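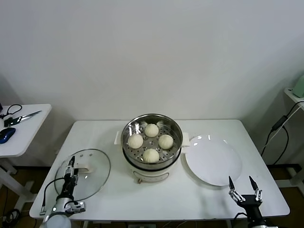
4. 즉흥 연주에 나타난 지속음과 호흡

4.1 자료와 악기

이 장에서 다루는 녹음은 Zemorcombe 예배당에서 이루어진 리드 오르간 즉흥 연주이며, 현재 Escobedo 컬렉션에 보관되어 있다. 전체 43개 테이프 가운데 명상 모임의 실황이 대부분을 차지하고, 나머지는 같은 연주자가 연습 삼아 남긴 짧은 단편이다. 음질은 고르지 않다. 바람통이 새는 소리, 의자가 삐걱거리는 소리, 멀리서 문이 닫히는 소리까지 그대로 들어 있다. 그런데 바로 이 점이 분석자에게는 더없이 반갑다! 페달을 밟는 소리가 남아 있는 덕분에 연주자의 발이 언제 빨라지고 언제 거의 멈추는지를 음높이와 나란히 따라갈 수 있기 때문이다.

악기는 Stivano 공방에서 제작한 2단 건반 리드 오르간이다. 아랫단의 8피트 음전은 어둡고 둥근 소리를 내며, 윗단에는 살짝 높게 조율된 리드가 한 벌 더 있어 두 단을 연결하면 느린 맥놀이가 생긴다. 연주자는 이 맥놀이를 장식으로 아껴 쓰지 않고 곡의 골격으로 삼는다. 단편 7번에서는 첫 화음이 울린 뒤 한참 동안 새로운 음이 하나도 나오지 않는데, 그동안 음악을 움직이는 것은 오로지 맥놀이의 속도와 바람의 압력이다. 처음 들으면 정지한 듯하지만 두세 번 되풀이해 들으면 그 안이 얼마나 분주한지 놀라게 된다.

4.2 프레이즈의 분절

프레이즈 경계는 먼저 귀로 표시한 다음 채보 프로그램 Pilum의 음량 곡선과 대조하였다. 이 절차로 얻은 프레이즈는 모두 1,263개이다. 경계를 정할 때에는 화성의 종지보다 바람의 회복을 우선하였다. 즉 음량이 한 차례 가라앉았다가 다시 차오르기 시작하는 지점을 새 프레이즈의 시작으로 보았다. 조성 음악의 분석에 익숙한 독자에게는 낯선 기준이겠으나, 으뜸음이 처음부터 끝까지 깔려 있는 음악에서 종지를 찾다 보면 곡 전체가 한 덩어리로 남고 만다.

흥미로운 예는 왼손이 완전5도를 붙들고 있는 동안 오른손이 좁은 음역을 맴도는 대목이다. 선율은 네 음을 벗어나지 않으며, 같은 음을 되풀이할 때마다 앞의 음을 조금씩 덜 끊는다. 반복음이 점차 이어져 마침내 하나의 긴 음이 되는 것이다. 악보에는 붙임줄 하나로 적고 넘어가기 쉽지만 녹음에서는 그 과정이 또렷이 들린다. 채보본에는 이 변화를 나타내기 위해 음표머리 사이의 가로선 굵기를 달리하는 기호를 사용하였다.
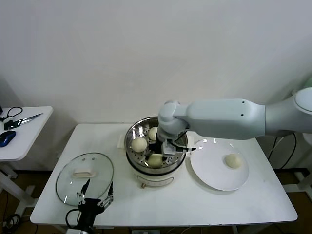 그림 1. 전기 찜기 바구니 안에 보이는 둥근 빵 세 개와 옆에 놓인 흰 접시.

4.3 음전 교체의 시점

음전을 바꾸는 시점도 바람의 흐름과 맞물려 있다. 교회 오르간의 관습에서는 음전 교체가 대개 악절의 이음매에 놓이고, 청중은 그 변화를 새로운 부분의 신호로 받아들인다. 이 녹음의 연주자는 프레이즈 한가운데, 그것도 음량이 가장 커지기 직전에 음전을 당기는 일이 잦다. 나무 막대가 움직이는 소리가 들리고, 곧이어 이미 울리고 있던 화음의 색이 속에서부터 달라진다. 같은 건반을 누른 채 전혀 다른 악기로 건너가는 듯한 이 순간은 컬렉션 전체에서 가장 아름다운 대목으로 꼽을 만하다.

교체 뒤에는 템포가 느려지는 경향이 있다. 테이프 12번에서는 90초에 이르는 지속음 위에서 음전이 차례로 더해지는데, 층이 두꺼워질수록 오른손의 움직임은 성글어진다. 리드가 많이 열리면 바람 소모도 커지므로 발은 오히려 바빠진다. 손은 쉬고 발은 달리는 이 엇갈림이 필자에게는 대단히 매력적으로 들렸다. 건반 음악의 연구가 손가락에 기울어 있었던 만큼, 페달의 기록만 따로 떼어 한 성부로 읽어 보는 작업도 충분히 해 볼 만하다.

다만 단편들의 녹음 순서는 확정하지 못하였다. 상자의 번호는 후대에 붙인 것으로 보이며, 일부 테이프는 앞뒤 면이 서로 다른 모임의 연주를 담고 있다. 따라서 이 장에서는 양식의 발전을 시기별로 논하지 않고, 유사한 짜임새를 지닌 단편끼리 묶어 비교하였다.
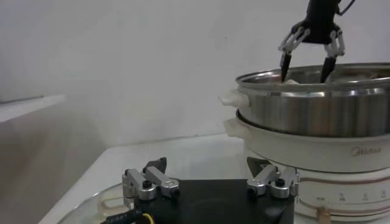
4.4 침묵의 처리

연주가 끝난 뒤의 침묵은 테이프마다 길이가 다르다. 어떤 녹음은 마지막 화음이 사라지자마자 잘려 있고, 어떤 녹음에는 바람통이 천천히 내려앉는 소리까지 남아 있다. 후자의 경우 리드가 음높이를 조금 떨어뜨리며 꺼져 가는데, 연주자가 건반에서 손을 떼지 않고 바람이 다하기를 기다렸다고 해석할 수 있다. 이 하강은 반음에도 미치지 못하지만 귀에는 분명히 잡힌다. 채보본에서는 이를 종결음의 일부로 적고, 아래로 휘는 점선으로 표시하였다. 실황 녹음 중 한 점에서는 이 점선이 끝나기도 전에 다음 곡의 첫 음이 같은 건반에서 조용히 되살아난다.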